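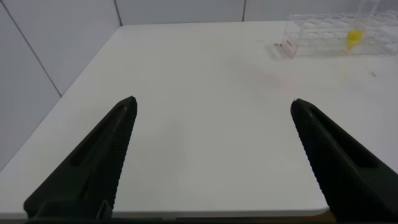

I've been dyeing wool on and off since my eldest went to school and I've finally got a proper corner for it, so now I'm stuck on a question I thought would be easy: what colour should the bench be? My old one was dark oak and I could never tell whether a skein was a soft grey or a muddy green until I'd carried it outside. Against a white tabletop like the one pictured you see the colour straight away, and I love that! But my sister says white is madness for anyone who owns a pot of madder and she may have a point. Has anybody here lived with a white top for a few years? Did you regret it? I'm mostly doing small tests, little 15 gram skeins, with the odd big jumper lot when I get carried away.
Posted by nerys_beddoe, 14 replies

ynyrcad
I'd go white every time. I had a green top for ages (inherited, came with the house) and everything I dyed looked pinker than it was. I sold a woman in the next village a "rose" scarf that was basically beige. She was very nice about it.

zori_k
Going to disagree with Ynyr, sorry. White throws so much light back up that pale shades look washed out. Mid grey is what you want, the sort of grey you get on a primed model kit. I painted an old door with two coats of it, put it on trestles, and I can match a yellow on that far better than I ever could on white. Also it doesn't show every single drip.

ynyrcad
But I WANT to see every drip. A drip you can't see is a drip you put a cream cardigan on.

zori_k
Then wipe the bench, Ynyr.

priit_v
Both of you are arguing over the bench when the trouble is the lamp. I changed one bulb in my workroom and half my notes from the winter turned out to be rubbish. What I'd been calling olive was plain brown. Nerys, what's your light like? If it's a warm kitchen bulb then no bench in the world will help you.

nerys_beddoe
Ha, guilty, it's a warm kitchen bulb. It came out of the kitchen. I do have a window on that side but it faces north and by four in the afternoon in winter I'm working by feel.

priit_v
North is the best window you could have! Do your matching in the morning and leave the rinsing for the evening. And get a daylight bulb for the rest. Mine was cheap and it's still going.

erhan_s
Practical question from someone who has ruined a rented flat: what is the top made of? Colour is one thing, but what soaks in is another. Mine was bare pine and the iron water went in like tea into a biscuit. Never came out. I lost part of the deposit and had a long talk with the landlord over a purple patch the size of a dinner plate.

nerys_beddoe
I haven't bought anything yet, Erhan, that's why I'm asking. The two I keep going back to are the Trultovano one (smooth, wipeable, 400 pounds, ouch) and a second-hand Ekodham that somebody's selling with a chip in one corner. The chip doesn't bother me. The price of the first one does, a bit.

erhan_s
Second-hand. Put the chip at the back and spend what you save on yarn.

zori_k
Agree with Erhan. And you can paint the Ekodham grey :)

ynyrcad
Don't paint it grey.

nerys_beddoe
Right, I've had a think and a long chat with my sister, and I'm writing down what I've decided so you can all tell me where I've gone wrong.

1. White top, second-hand. Zoriana, I did try the grey idea with a big sheet of sugar paper and I can see what you mean on the pale yellows, so I'm keeping the sheet rolled up by the window and I'll lay it down for those. Best of both, I hope.

2. Daylight bulb. Ordered on Wednesday, Priit will be pleased.

3. Wall behind it in something flat. I had tiles before and the grout went blue the first week and stayed blue until we moved. Big flat panels with only a thin seam or two are the look I'm after, pale like the table. And I've made my peace with scuffs - any white surface that gets used will have a few smudges on it, and I'd sooner look at those than scrub grout with a toothbrush. 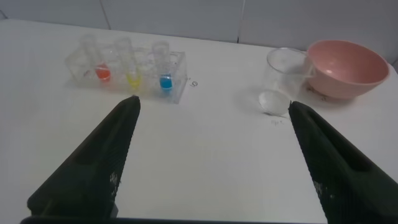
4. Iron and madder stay on a tray. No exceptions, even when I'm only "just quickly" doing something. I've got an old roasting tin with high sides that'll do for both.

5. A notebook that lives on the bench. I've lost so many recipes on the backs of envelopes. There's a lovely blue from last June that I'll never get again and it still annoys me.

priit_v
Good list. On number 5, tie a bit of the wool to the page as well. "Nice blue" means nothing six months later. I punch 2 holes down the side and loop it through.

zori_k
I'll accept the sugar paper. For the panels, run a bead of sealant along the bottom where they meet the bench or the rinse water will find its way down the back and you'll have a smell by spring.

erhan_s
What do you clean it with, those of you on white? I was told bicarb paste and it did shift turmeric for me, mostly, but it dulled the shine where I'd rubbed.

ynyrcad
Washing-up liquid straight away, then leave it in the sun. Turmeric fades by itself if you give it a bright day or two. Weld doesn't, in my experience, so be quick with weld.

zori_k
Weld comes off mine fine.

ynyrcad
How would you know, it's grey!

nerys_beddoe
You two! Ekodham bench is being collected at the weekend, my brother-in-law has a van. Erhan, I'll try your bicarb on the chipped corner first and let you know what it does to the shine.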